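Notes from the Slow Lane
14/04/2022

How many chopsticks does a robot need to see?

Readers who have been with this newsletter for a while know that I have a problem with numbers that arrive without a kitchen attached to them. Somebody announces that a system has learned from a very large pile of demonstrations, everybody nods, and we move on to the video. I wanted to know what one of those demonstrations looks like from the table, and what has to go right before it deserves to be counted. So I asked Trivau, a small outfit in Clumville that gathers examples of household tasks for other people's learning systems, if I could come and be annoying for a day. They said yes, which I give them credit for.

The task they let me watch is called "sort utensils" on the task sheet. Chopsticks and spoons start out on a table. The person doing the demonstration holds a gripper in each hand, squeezes to close the jaws, and moves the chopsticks one by one into a holder. There is no robot arm anywhere in this. The person supplies the arm, the shoulder, the eyes and the judgment, and the camera on each gripper records what the gripper would see. Later, software works out how the hand moved, and a model is trained to produce similar motion from similar views. At least that is the plan.

I should say up front that I like this approach more than I expected to. The old way, steering a robot arm by remote control, is slow and makes everybody move like they are underwater. With a tool in the hand, a decent worker can get through a sorting task at something close to normal speed. Kyriaki Christodoulou, who runs the recording side at Trivau, told me that a new person is usable by their second day. I asked what usable meant. She laughed and said it meant she no longer had to throw out most of the morning.

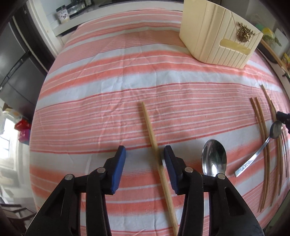
Which brings me to the chopstick, a nastier object than it looks. It is thin, it is light, and it rolls when you come at it from the side. If the fingertips close a little too high they pinch air. If they come down a little too hard they hit the table, and through a tablecloth you don't feel that right away. A person corrects for all of this without thinking, partly from what they feel in the grip. The recording contains none of that feeling. It has pictures, the path of the hand and how far apart the jaws were. Every time a worker senses that a chopstick is slipping and tightens up a hair, the model gets the tightening and has to guess the cause from the pixels.

Branislav Polák, who checks recordings at Trivau, doesn't think this matters as much as I do. His view is that with enough examples the model picks up the visual hints that go along with slipping, and that a pair of soft finger pads forgives a lot. He may be right. I asked him if anyone had tested it, say by training one model on recordings from a careful worker and another on recordings from a sloppy one, and comparing them on the same table. He said a client might have. I have written "a client might have" in my notebook on visits to other companies too, and I'm starting to think of it as the industry's favorite lab.

What gets kept

The set I was shown had 3693 recordings in it, all of them variations on utensils and a holder. That sounds like plenty. Then I asked how many homes they came from, and the answer was 22. Then I asked how many different people had done the work, and the answer was six.

I don't want to be unfair about this. Twenty-two kitchens is a good deal better than one lab bench with a gray mat on it, and I've seen published work that got by on the gray mat. Real kitchens have daylight coming in from the wrong side, shiny refrigerators, jars on the counter and patterned cloths, and a model that has never met a striped tablecloth may well decide that the stripes are chopsticks. But six people is six ways of reaching. Christodoulou says she can tell who made a recording from a few seconds of it, just from how the gripper comes in. If she can, a model can, and I would like to know what it does with that knowledge.

There is also the matter of what gets thrown away. Trivau drops a recording when tracking is lost, when a hand blocks too much of the view, or when the task isn't finished. The first two I understand. The third bothers me. A chopstick that rolls off and has to be chased is exactly the sort of thing a robot will run into in its first ten minutes of real work. If the worker chases it and finishes, the recording stays. If the worker gives up, it goes, and with it goes the bad approach that led there. Polák said they used to keep failures in a separate folder, labeled, and that no client ever asked for them. He still thinks they should be kept. We agreed on that one, and had a fairly pleasant lunch.

Two hands, two cameras

The other thing I went to look at was the two-handed work. Each gripper carries its own camera, so every recording gives you two views of the same few seconds, and each one sometimes catches the other gripper at the side. This is useful. It gives the software something to line up, and it tells the model where its other hand is.

It also makes everything harder to check. When one hand does all the picking and the other one hovers, is the second one doing a job or just waiting? People hover for reasons: to steady something, to be ready, out of habit. The task sheet says both grippers should "take part where natural," and I watched two workers read that sentence in completely different ways. One used the left gripper only to steady the holder. The other picked with both and crossed over now and then – it was quick, and I have no idea what a model is supposed to conclude from the pair of them.

Christodoulou's answer is that variety is the product. Clients ask for it, and a set where everybody moves alike is worth less. Fair enough, but variety you chose is a different thing from variety you got because a sentence was vague, and the file doesn't tell you which kind you have. I'd pay more for a set with a note on each recording about who was working and which hand they favor. Trivau records the first of those, under a code, and has never recorded the second. It was written down as an idea while I was sitting there. I'll ask about it again.

Starting positions are another sore point. In principle the table is messed up fresh before each recording. In practice a person who has to mess up a table all day develops a way of messing it up. After a while I could guess where the spoons would end up. Admasu, the buyer for this particular set, asked for 40 recordings per layout and supplied printed layout cards to follow. The cards helped for the first hour. By the afternoon nobody was looking at them very hard, myself included, and I was supposed to be the suspicious one.

I asked whether they could have a script pick the layout and read it out. They had tried that in Hakville last June and dropped it, as it slowed the day down and the workers hated the voice. I believe that, but I also think the slow day was probably the better data.
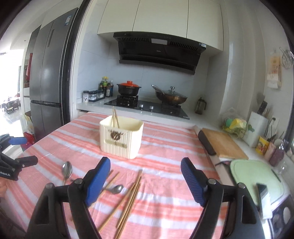 What I would want to see

I came away thinking that the people are careful, the tools are clever, and the claims made further down the line are a long way ahead of both. Trivau itself claims very little. Its own page says it delivers recordings of people doing tasks, and that's what it delivers. The trouble begins when a buyer folds a set like this one into a bigger pile and reports the size of the pile.

So if you are buying, or reading a paper by someone who bought, here are the questions I'd put to them.

How many homes, and how many pairs of hands? Ask for both. People like to give you whichever is bigger.

What was dropped, and who decided? A percentage would be nice. A look at the dropped ones would be nicer.

Who set up the table between recordings, and was it the same person who then did the task? I suspect this one matters more than anyone lets on, and I have no proof.

Was the finished model tried in a kitchen that isn't in the set, with utensils that aren't in the set, by somebody who wasn't hoping it would work? I have asked this last one of four companies so far. I have had two long answers and no short ones.

Polák has offered to send me a batch of the old failures from the separate folder, if he can get permission. If they arrive I'll write them up. I would much sooner spend an evening with those than with another highlight reel, and if any reader has a similar folder gathering dust, the reply address works as usual.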